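Bivico Opens Teaching Sessions for Gökçe, Its Remote-Control Robot Training Kit

Players, students and office staff can now help show a robot how to pick up and put away everyday objects

Bivico today announced the start of public teaching sessions for Gökçe, a kit that lets a person with no programming background show a robot a task by remote control. The operator moves a pair of hand controllers, the robot follows, and the software stores each run as a demonstration that can be used for training.

The first sessions take place in a shared game room at Skestden, with a foosball table, a ping-pong table and a long wooden table in the same space. Bivico chose the room over a lab bench so that the recorded runs include the floors, lighting and clutter that a robot would meet in an ordinary building.

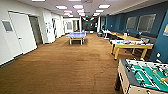
The game room at Skestden, site of the first Gökçe teaching sessions.

"Most of our early runs were recorded at one desk against one gray wall," said Aslı Kılıçarslan, head of product at Bivico. "The robot did well at that desk. Then we moved it down the hall and it had trouble with a plain cup. We wanted operators working in a room that people use."

Tasks are short. In the cup task, the operator guides the gripper over the table, lines up the fingers and closes them on the cup. A run ends when the cup has been set down at the goal spot. Runs that go wrong are kept and labeled – a missed grasp is stored along with the correction that follows.

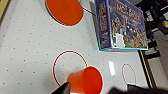 Wrist camera view during work with an orange cup on the air hockey table.

New operators get 80 minutes of practice before their runs count toward the training set. So far 77 people have completed the practice, and the set holds 1,333 accepted demonstrations across three task groups: cups, boxes and small loose items.

Dillex supplies the hand controllers and the software that checks each run for dropped video or missing position data. Runs that fail the check are sent back to the operator the same day.

"People slow down too much at first," said Floarea Oprea, who leads operator training at Dillex. "We ask them to move the way they would at home. A steady reach is easier to learn from than one with ten stops in it."

Sessions at Skestden will continue through June. Sign-up is open to adults, and no experience with robots is needed. Bivico plans to offer the Gökçe kit to schools and small workshops after the sessions close – pricing will be announced at that time.

About Bivico
Bivico makes tools for teaching robots by demonstration, including remote-control equipment, recording software and operator training.

Media contact
Bivico Press Office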